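Cahier de labo, vendredi, banc bimanuel
Tâche : rangement de vêtements dans le bac transparent

Je reprends le cahier après le déjeuner, avec un café beaucoup trop long et l'envie de mettre enfin au propre ce dont on discute depuis le début de septembre avec Jasmina : nos règles de bonne pratique pour les tâches à deux bras sur textile. Jusqu'ici elles vivaient dans nos têtes et sur un bout de papier scotché à l'armoire, et chacun en avait sa version (la mienne étant évidemment la bonne !).

Vêtements sur la table, bac au fond, jean à droite. 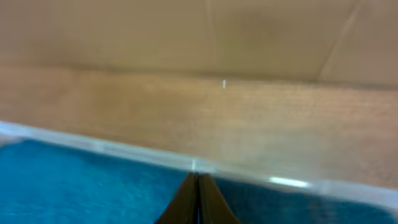
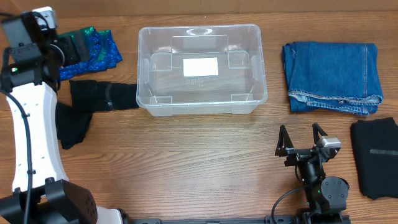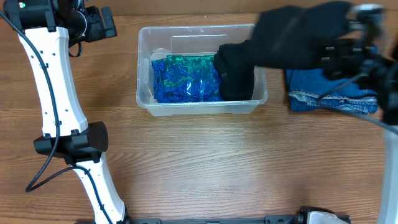
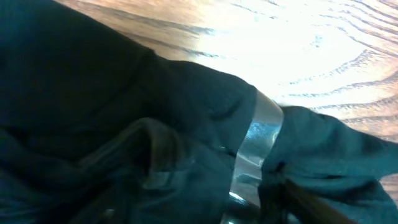 Donc, les règles. Je les écris comme elles viennent, on les remettra dans l'ordre quand Raed les aura relues.

Un seul bras à la fois au-dessus du bac. C'est celle à laquelle je tiens le plus. L'autre bras attend de son côté de la table, et il ne part que lorsque le premier est revenu chez lui. On perd un peu de temps à chaque cycle, je le sais bien, et Raed me l'a assez dit, mais je préfère un essai lent à un poignet tordu et à un après-midi passé à refaire l'étalonnage.

Ne jamais fermer les doigts sur le bord du bac. Le plastique plie, le bac se déplace, et tout ce qui suit est faux de quelques millimètres sans qu'on s'en aperçoive tout de suite. Si on touche le bord, on ouvre, on remonte, on recommence l'approche, et surtout on le note dans la fiche. Un contact non noté me fâche bien plus qu'un contact.

Pour la pression quand on tasse un vêtement, Jasmina propose de s'arrêter dès que le courant moteur dépasse 700 mA, maintenu pendant 2 secondes. J'ai d'abord trouvé cela timide, puis j'ai relu nos essais du projet Skutivow et je me range à son avis. À écrire dans le fichier de configuration et pas seulement ici -- je me connais.

Les câbles : on les regarde avant chaque série, bras en position haute puis en position basse. Il faut que la boucle reste libre au coude et qu'aucun câble ne puisse accrocher un tissu au passage. Un textile qui traîne sous un bras, on le dégage bras à l'arrêt, couple coupé, et pas en glissant la main « vite fait » entre deux mouvements. Je m'adresse cette phrase à moi-même autant qu'aux autres.

Tout ce qui est métallique ou brillant sur un vêtement (boucle, anneau, bouton, fermeture) se signale dans la fiche de l'essai, avec l'éclairage du moment. Les reflets trompent la vision du poignet, et quand on relit les données trois semaines plus tard on ne comprend plus pourquoi la prise a été placée de travers. Même chose pour les tissus très sombres, où les plis se perdent dans le noir.

Sur la durée des séries, nous ne sommes pas encore d'accord. Je voudrais 9 essais puis une pause, Raed en voudrait davantage. La procédure Flirnadton, celle dont nous sommes partis, n'en dit rien du tout, ce qui n'aide personne. Je laisse 9 pour le moment, on verra bien qui s'endort le premier devant l'écran.

Arrêt d'urgence à portée de main de celui qui regarde le banc, et celui qui regarde ne fait rien d'autre. Pas de messages, pas de tableur, pas de cahier non plus (j'écris ceci bras coupés, je précise).

Reste à faire :
- demander à Jasmina sa feuille de seuils, version propre
- reprendre la numérotation des fiches, il y a deux fois la 6
- voir avec Raed si l'on garde la règle du bras unique pour les grandes pièces comme les jeans, qui se tiennent peut-être mieux à deux
- décoller le papier de l'armoire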